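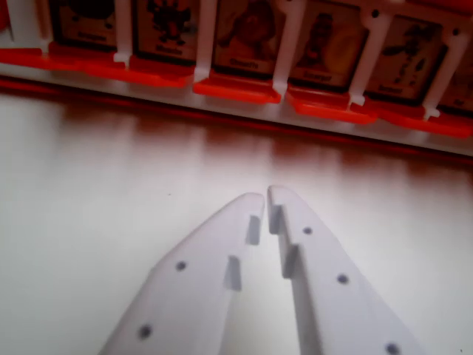

Listing your business in the Huvine member directory

The Huvine directory is the public list of member businesses in the Famuta trading area. Each member may hold one main entry and, where it trades from more than one address, a branch entry for every additional site. This page covers creating an entry, checking it, submitting it and keeping it current. It applies to all membership grades.

Before you start

Have the following to hand:

Your membership number, as printed on the renewal notice
The registered name of the business and, if different, the name it trades under
The full postal address of each site, with postcode
One telephone number and one email address that may be published
Opening hours for a normal week
A logo file in PNG or SVG format
A short description of what the business does

The person making the entry must have a login with the Editor or Owner role. A Viewer login shows the form but the Save button will be greyed out. An Owner can change roles under Account, then People.

Step 1: Open the form

Sign in to the members' area and choose Directory from the left-hand menu. If no entry exists, the page shows a single button labelled Create entry. If an entry was carried over from the old printed handbook, it will already be listed with the status Imported. Open that one instead of creating a second. Duplicate entries are rejected and the whole submission has to be made again.

Step 2: Name and number

Type the trading name exactly as customers see it on the shopfront or the invoice. Do not add a town, a slogan or a telephone number to the name field. Full stops after Ltd are removed automatically.

The membership number goes in without spaces. If the form reports that the number is not recognised, check that the leading zero has not been dropped. Numbers copied from a spreadsheet often lose it.

Step 3: Address and map position

Enter the postcode first and pick the address from the list. The map marker is placed at the centre of the postcode area, so it can fall on the wrong side of the road or, on an industrial estate, in front of another unit. Drag it to the public entrance. For units on the Baptista estate, use the gate on the service road, as deliveries and visitors are both sent there by most route planners.

Businesses run from a private home can tick Hide street address. The entry then shows the town only and no marker appears on the map. The full address is still held on the membership record.

Step 4: Categories

Up to 4 categories may be chosen. The first is treated as the main one and decides where the entry appears in the printed handbook. The others are used only by the online search.

Choose the narrowest category that fits. A firm that fits kitchens should pick Kitchen fitting and leave Building trades alone, as the broader heading already includes everything filed beneath it. Selecting both uses up a category and makes no difference to the results.

If nothing suitable is listed, choose Other and put a suggestion in the notes box at the foot of the form. New categories are added when the handbook is revised in March.

Step 5: Description

There are two description fields.

Short description: up to 100 characters, including spaces. It appears in search results and in the printed handbook.

Long description: up to 200 words. It appears only on the full entry page.

The short description should say what is sold or done and who it is for. "Repairs to commercial fridges and cold rooms" is acceptable. "The area's leading cooling experts" will be sent back, as claims of rank cannot be checked. Prices, discounts and dated offers are not allowed in either field. Use the Offers page for these.

Text pasted from a word processor may bring hidden formatting with it. Paste using Ctrl+Shift+V, or paste into a plain text editor first. Bullet points are not supported and will appear as question marks.

Step 6: Logo

The logo is shown in a square box. A wide logo is scaled down until it fits, which can make small lettering unreadable. Where a stacked version exists, use that. Transparent backgrounds are kept online but are printed as white, so a white logo on a transparent background will vanish from the handbook.

Step 7: Preview and submit

Select Preview and check:

The telephone link dials the correct number
The website address begins with https
Days marked as closed show the word Closed and not a blank
The map marker is in the right place

Then select Submit. The status changes to Waiting. Entries submitted before noon on a Tuesday are reviewed in that week's batch; later ones are held for the next. No changes can be made while an entry is waiting. To correct a mistake, choose Withdraw, edit the form and submit again.

Branch entries

A branch entry copies the name, logo and descriptions from the main entry. Only the address, telephone number and opening hours can be changed. Add it from the main entry page with Add branch. Branches cannot be added until the main entry has the status Live.

Common error messages

Error 86: the session has expired. Copy any long text, sign in again and paste it back.

Postcode outside area: the address is not in Famuta or the adjoining Kanov district. Members based elsewhere can be listed under Associate members, using the separate form.

File not accepted: the logo is in the wrong format. Renaming a JPEG file so that it ends in .png does not convert it. Open the file in an image editor and export it again.

Keeping the entry current

Changes to telephone number, email address and opening hours go live at once. Changes to name, category or description return the entry to Waiting, and the previous version stays visible until the new one is approved. When a membership lapses, the entry is hidden but kept on file, and it reappears once the renewal payment has been recorded.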